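Notebook, Bay 2 – February, 9:40 in the morning

Subject: the gray three-drawer cabinet, and what we have agreed to do with it.

Background, for whoever inherits this notebook. The cabinet came over from the Lowther room with asset tag 1379 and no key. It has three drawers and, until this month, three policies, depending on whom you asked. Vaughan Costigan held that the bottom drawer was for cables. Jeferson Sales held that it was for whatever Jeferson was carrying at the time. I used it for manuals, which I now find in the recycling.

Started with the clear-out. The top drawer gave up the Skotero brackets I reordered last fall, so we now own two sets of something we needed once. The middle drawer was all Gevix paperwork, including invoice 698, paid, and a second copy of invoice 698, also paid. Have written to them. Not hopeful.

Emptied all three, vacuumed, wiped the runners with a dry cloth, put one drop of the light oil on each. Jeferson wanted more than one drop. Jeferson always wants more than one drop, and the Zolness cart still leaves a trail.

Rule agreed over coffee: top and middle drawers for work, bottom drawer for food. The top of the cabinet is to be kept for things in use that day. We shook on this.

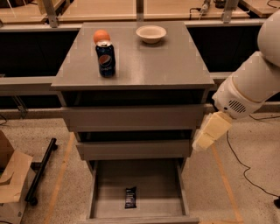

Bottom drawer out, snack bag on the drawer floor. Can, ball and bowl up top.

So the food drawer has food in it, which I am recording as compliance. One small bag looks a bit lonely in there. The drawer was budgeted at 40 dollars a month from the kitty and somebody needs to go shopping, and I would prefer it not be Vaughan, who buys rice cakes.

The top is another matter. Does a Pepsi count as a thing in use that day? Vaughan says a can is in use until it is in the bin. By that reading most of this building is in use. The ball I have no ruling on. The bowl is empty and so can't be said to be doing much, though I'll admit it is the right size for sharing out a bag of something, if anyone here shared.

Measured the drawers while I had the tape out, then wrote the numbers on the back of my hand and washed my hands. Will redo.

Note on load: the label inside the cabinet says 100 lb total. I don't believe it, having seen what the old manuals did to the middle runner. Keep the heavy stuff low, except that low is now food, so keep the heavy stuff on the Zolness cart until we think again.

11:15. Drawer discussion, continued. Jeferson objects to snacks at floor level on grounds of dignity. Vaughan objects to moving them up, having already printed a label. The label says SNACKS (BOTTOM) and he is proud of it. I pointed out that with the bottom drawer all the way open you can see everything in it while standing, whereas the top drawer gets opened four inches and rummaged in blind. Two votes to one for leaving it. Jeferson asked for his dissent to be entered, so: entered.

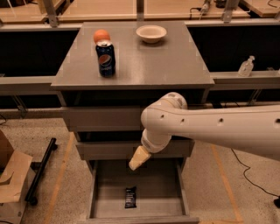
Cabinet in front of the long gray bench. Food drawer open, pump bottle on the bench to the right.

The pump bottle can stay where it is, within reach of anyone going into the drawer. I'd like that to become a habit – pump first, then snack – and have no illusions.

Also, drawers get closed after use. I have a bruise on the left shin at bottom-drawer height and so does Vaughan, on the right, so between us we have approached it from both directions. If the runners are now smooth enough to open with one finger they are smooth enough to close with one foot.

To do:
Remeasure drawers, on paper this time.
Chase Gevix about the double payment.
Send one set of Skotero brackets back, if they'll have them.
Ask Lowther about the key. They will say they sent it.
Snack run. Jeferson, with a list.
Find out who has a claim on the orange ball.

Vaughan has asked whether the label can go on the outside of the drawer or whether that spoils the cabinet. It is a gray cabinet. Told him to go ahead.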